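Re: [lab-equip] Second bench: what do we ask for in the June round?
From: Svitlana Kushnir
To: lab-equip list
Date: January 5, 2018 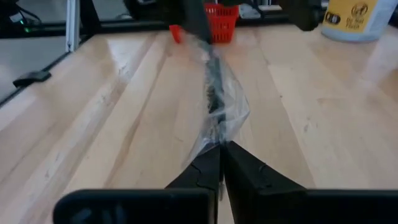 Ruwan, you asked what the money should go to first, and after a week of bag work on the bench I have an answer I'm pretty excited about: fingertips, and plenty of them! The arms are fine. The arms have been fine all along, and I was wrong in the fall when I wanted to hold out for bigger ones. What limits us on thin film is the last half inch of the hand. With a clear bag pinched at the bottom between the two wedge fingers and held at the top by the other side, everything rides on that one narrow line where the tips meet. The film is creased and shiny and pulls into folds wherever it likes, and the dark strip inside gives us something to track but doesn't make the plastic any easier to hold. I've come to love this task, to be honest, but it eats tips.

So, going through your message:

> On Thursday Ruwan Gazi wrote:
>
> I have the Drusbridge quote for the second bench and I'd like
> to get a draft budget in before everyone scatters again. The
> total is $3662 without arms, assuming we reuse the two in
> storage. That covers the frame, the plank top, the rails,
> mounts, cabling and a wrist camera for each side.
>
> Things I don't know:
>
> 1. Do we buy fingertips from Tindau or keep molding our own?
> 2. Is one wrist camera enough to start with?
> 3. Do you want the same tabletop again? Purkia can do a gray
> matte one, but I haven't asked them for a price.
>
> Also, somebody please tell me how many bags we go through. I
> keep getting asked and I keep making up a number.
>
> Ruwan

1. Tindau, please. I know molding our own is cheaper on paper, but the last batch took Tello's people two tries to get the inner faces to line up, and a pair that doesn't close flush is useless for film. Tindau wants $160 a set, and I'd ask for 3 sets up front. One on each side and one in the drawer. If the budget gets squeezed, take it out of the mounts, where I think Drusbridge has been generous with themselves. We have a whole shelf of brackets.

2. Two cameras. I'd fight for this one. When a bag is stretched between two hands, the view from one wrist has the film right in it, and whatever is going on at the far grip is half hidden behind plastic and the other hand. Having the second view means we can tell which end let go. I spent most of Tuesday guessing about that, and I'd love to never do it again.

3. Gray matte, yes yes yes, if the price is anywhere near sane. I like the blond planks, they're nice to work at and they've held up well apart from the scratches. But clear film on a pale, glossy surface under our overhead lights is about the hardest combination we could have picked. You get bright streaks on the wood and bright streaks on the bag, and good luck telling them apart by eye. Could you ask Purkia for a sample piece before we commit? Even a foot square would do. I'd put it on the bench for a day and run the same pulls on both surfaces.

If gray turns out to be too much money, plan B is moving the lights. I haven't priced that, and facilities would have to be involved, so let's see what Purkia says first.

On bags: put down roughly 50 a week when we're running film tasks, and close to nothing when we aren't. They're cheap enough to go under consumables and I wouldn't give them their own line. Same for the little baskets and the bottles and the rest of the stuff we set out at the back of the table. It's pocket change, and the form has a box for it.

Two things that aren't in the quote and should be:

Cable management. The current bench has it looping around the uprights wherever it fit on the day, and every time we swap something I lose half an hour. A couple of lengths of proper channel along the extrusions would fix it. Drusbridge sells it, so it can go on the same order.

Spare clips for the edge rail. Tiny item, but they took forever to come last time because we ordered them alone and they sat waiting for a full shipment.

What I would leave out for now is the force sensing add-on. I want it! I'd use it every day. But it would come close to doubling the request, and I think we make a much better case for it next year, once the second bench is up and we have numbers from two tables doing the same job.

Could you send me the spreadsheet when you've got the Purkia price in? I can write the justification paragraph over the weekend. I'm at the bench Monday and Tuesday if anybody on the list wants to come try the bag pull for themselves before they vote on it.

Svitlana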